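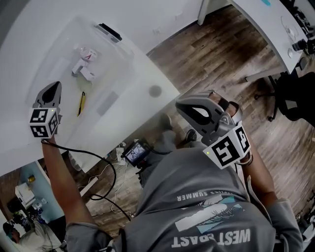
About Poltdale

Hi, I'm Ngaio Doolan, and I run Poltdale with my business partner Kane Grimshaw. We're a small kitting and packing shop on McAlister Street in Kivville. If you've ever opened a flat box of hardware for a shelf or a bike rack and found every little bag where it should be, somebody like us packed it.

Kane and I started with one folding table, a heat sealer and a customer who wanted 298 repair kits and wanted them fast. We did those by hand (my hands, mostly, Kane was driving) and then the same customer came back, and then their cousin's company called. Now there are 15 of us, and in a busy stretch like November we send out nearly 2,000 kits a week.

How the robots got in

I was the one dragging my feet, so I'll tell this part. Macario Barrera had been on our packing line for years and his wrists were giving him trouble. Opening cartons, folding inserts, turning a box to get the label flat, over and over, all day. We tried better chairs and shorter turns at each station and it helped some. Then Kane came home from a trade show talking about arms that learn a job by being shown it, and I said absolutely not, and he kept talking, you know how he is. Well, you don't, but you will if you visit.

What changed my mind was finding out who does the showing. It's us! The people who know the job pick up a pair of hand-held grippers, one for each hand, and do the task with them. The black-and-white squares on the white cubes are how the system keeps track of where each gripper is while you move. Do it again and again, a little differently each time, and that becomes the lesson the arms learn from.

The first time I tried it I felt like a lobster. Picking up a small box was fine. Opening a flap took me most of a morning. Cameron Prendergast had it down before lunch and was very nice about it.
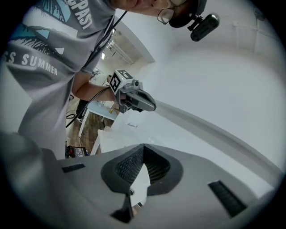

We keep a teaching session to 48 minutes and then you put the grippers down and go do something else. Eyvindur Thorlacius worked out that number by paying attention to when people started getting sloppy, himself included. He looks after the whole teaching side for us now, which means cables, chargers, the schedule, and deciding which recordings are good enough to keep. He used to run our receiving desk and I still miss him there.

What it changed for the crew

We didn't let anyone go over this, and before the first arm was switched on we put that promise in writing for everyone who worked here. Teaching time is paid at a higher rate than packing time, because it's skilled work and because Macario asked for it in front of the entire crew and he was right. Anyone can sign up to teach, and anyone can pass. Two people have passed so far and that's fine with me.

The arms handle the plain repeat work on our steadiest orders, and the Vinorard starter kits were the first to go over. People do the odd-sized stuff, the rush jobs, the checking and anything fragile. There's more talking across the tables than there used to be. There's also more standing around waiting on an arm that has gotten stuck on a flap, and I'd be fibbing if I said everyone loves that. Kane calls it a coffee break. Cameron calls it other things.

Macario does mostly checking and teaching these days. He also has strong opinions on how a flap should be folded, and all of our arms now fold it his way.

Working with us

We take on small and medium runs, and we're happy to talk about a job even if you only have a sketch and a bag of screws. Send us a sample and we'll pack a few by hand first, every time, so we know what we're quoting. If you want to come by and see the shop, mornings before 11 are best, and park around back. Ask for me or Kane at the front desk.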